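Wundis retrofit doors enter depot trials

Wundis has started depot trials of its electric door drive for midlife city buses. The unit replaces the pneumatic cylinders over each doorway and bolts to the existing header bracket, so the body frame needs no drilling. Mulligan, the operator hosting the trial, has converted 6 buses at its north depot and plans to have 20 in service by March.

Each drive runs on the bus's 24-volt supply. Closing force is set in software and checked with a gauge at three heights on the door edge. If a leaf meets resistance it stops, opens fully and waits for the driver to press the button again. Fault codes are stored in the door controller and read through the same port the workshop uses for the ramp.

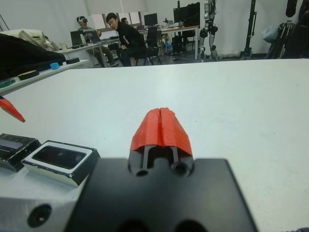 Removing the door cylinders also takes load off the compressor, which then serves only the brakes and suspension. Mulligan will log compressor run time on the converted buses and on a matching group of unconverted ones. The trial lasts 18 months, long enough to cover two winters.

Fitting takes two technicians one shift per bus. Door seals are renewed at the same time. Kits are supplied through Domitance, with a minimum order of 100 for fleets that want their own wiring harness.

Comments (3)

depotrat: Does the emergency release still work with the batteries flat? Our old electric doors were a pain for that.

Line 18 rider: Hope they are quieter than the air ones.

K.: What about three-leaf doors? The header bracket is different on ours.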